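Workplace Organisation: Course Handout
Session 4: Wall Storage for Keys
Tutor: Amirul Halim

Keys in shared use should have one fixed place, visible on entering the room. Adhesive hooks are suitable for light items and smooth surfaces. Set them in a single row, evenly spaced, with room for a tag to hang freely.

Each key should carry a tag. Return it to the same hook after use.

Four hooks on a green board, taped along its top edge:

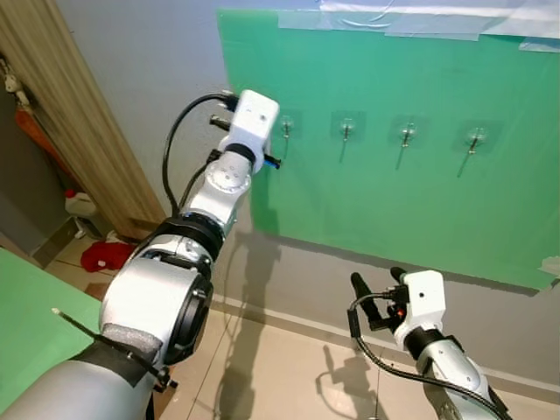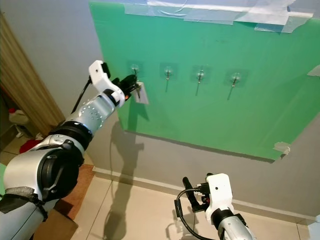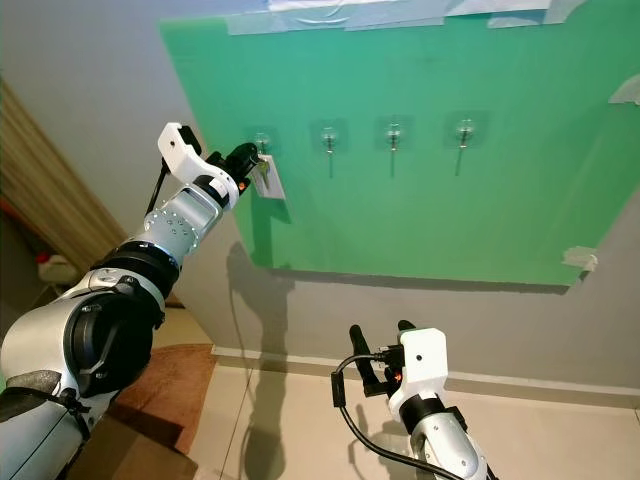

Exercise (15 minutes)

In groups of 2, draw up a hook plan for 5 keys.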